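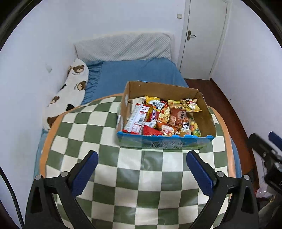 Community Help > Equipment and Purchasing > Robotics

How many hand-held grippers should we plan for home recording, and what should we keep in reserve?

Posted 2020-06-25. 3 replies. Tags: budget, grippers, spare parts, household tasks

We are preparing the purchase list for a small project with household objects. The total for equipment is $2,000 and it can not be increased before October. I would like to hear from people who already bought this kind of tool and used it outside of a laboratory.

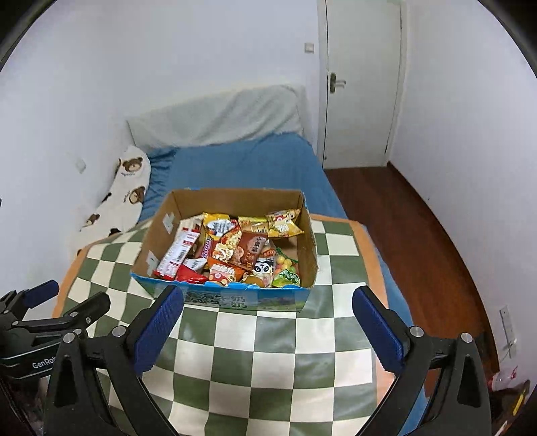

endari_planning
Equipment planner, Endari home manipulation project

The work is picking of mixed packages in ordinary bedrooms and kitchens. A typical task is a carton of snacks standing on the bed: soft wrappers, a noodle packet, a clear bag with round candies, and the gripper with open fingers in front of it. We have 21 homes on the list, and the operator carries everything from one home to the next.

Our draft says four grippers, used as two pairs. The offer we received is $119 for one finger set with pads, and for this reason I hesitate how many sets to order. My colleagues want to spend the rest on a fifth gripper. I would prefer to spend it on pads, cables and a good case.

Also I do not know if I must put a line for the objects themselves. The snacks are cheap, but the packages get crushed when they are gripped many times, and then the same packet has a different shape in the next home. Do you replace them, or do you accept it?

uzor_workbench

I would keep four and not buy the fifth. With two pairs you can have one pair in work and the other one charged and checked at the base. A fifth gripper alone is not a pair, so for two-hand tasks it helps only when one of the others is broken.

For the finger sets, order four in the beginning. This is $476 from your $2,000. Before you sign, ask the seller if the pads can be bought separately. In our first order they could not, and we paid for complete fingers when only the blue rubber was worn. Ask it in writing – on the phone we were told yes.

Cables I would count as consumables. A bed is a bad place for a cable, it goes under the blanket and somebody pulls it. Buy one spare for each gripper and put a label on both ends.

About the objects: yes, make a separate line, even a small one. We buy every item three times on the same day from the same shop and keep the second and third copy in a closed box. Thin wrappers we change after each home. Candies in a bag survive longer.

kinderdale_77

Just get the case with foam. Ours was a cheap bag and the screws came loose.

wolthorpe_lab

I agree with most of the first answer, but I would order only two finger sets now and keep the money for the other two until you have finished three or four homes. You will know then which side wears faster. In our case it was the right hand, and we had a drawer full of left fingers.

Please check also the delivery time of the spare parts. If it is longer than the time you spend in two homes, then take all four sets at once and forget my advice.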